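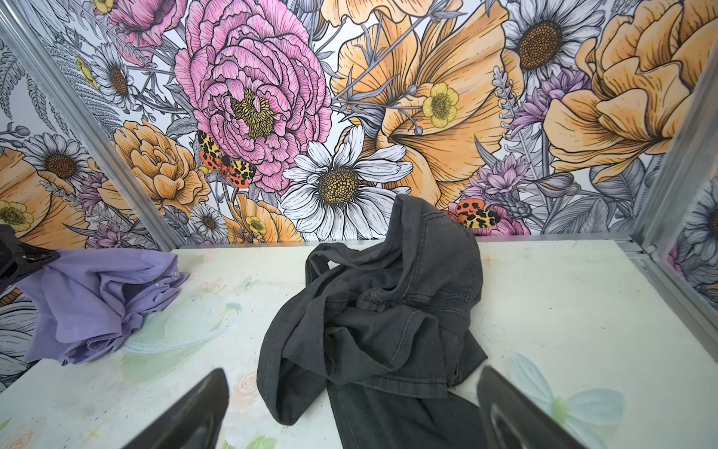 How long does it take to set up the Dolerar two-arm kit if you've never owned one?

Most of a Saturday, if you count the time spent finding the right hex key. The arms went onto the rails in the morning and the software was talking to both of them by late afternoon.

I've had the kit since July and I've been putting off writing about it, mainly to see whether my opinion would settle. It has, more or less. I paid 828 euros for the pair of arms with the wrist cameras included. Shipping from the Drevitz warehouse was extra. I bought it with my own money.

My use for it is cloth. Finn Seidel and I have been trying to get a small, cheap setup to pick up clothes, spread them out and make a first fold. Cloth is hard for any gripper and I wanted to know how far a hobby kit would get. So the table has had shirts, a lavender cloth with lettering on it and a charcoal denim piece that is by far the worst of the lot. Denim is heavy and stiff at the seams. The arm gets hold of a flap without much trouble, then the weight of the rest pulls it down and the wrist motor starts to complain.

The fingers that come in the box are black, and fine for boxes and cups. For cloth they open wide enough, but on thin fabric you need to come in low, and the tips touch the table before they close. I lowered the approach speed to fix this. Abenezer Mekonnen, who has the older version, glued strips of rubber on his. I haven't tried that yet.

The wrist camera is the best part of the kit. The picture is sharp enough to make out the topstitching on the denim, and you see both fingers the whole time, so you can tell at once if you're lined up. It has trouble with clear plastic. A thin sheet on a white table is close to invisible, to me on the monitor as much as to the software. If your work has a lot of packaging in it, look for another camera.

We put flowered wallpaper on the walls of the enclosure, big peonies and daisies with a couple of moths. Kerstin Fuchs picked the pattern. I'd read that plain walls make the software lazy, and I wanted to see if a busy background would throw it off. At first it did. After 20 more recorded runs the misses dropped to the level we had with bare walls, and I've left it up.

Things I don't like. The manual stops at assembly, and for calibration you're sent to a forum where half the links are dead. The cable to the left arm is too short if you mount the arms any distance apart. I bought a longer one from Bauerfeind and it works. One motor failed after about 27 hours of use. Support replaced it without an argument, but it took eight days, and I had to take the arm apart myself.

I also looked at the Grurnside kit before buying. Welington Rangel let me use his for an evening. It's quieter and the joints have less play, but it costs a lot more and the camera is sold separately. For cloth I don't think the extra money would get me much.

I'm keeping the Dolerar. Next on the list are the rubber tips, and then the denim again at a slower lift.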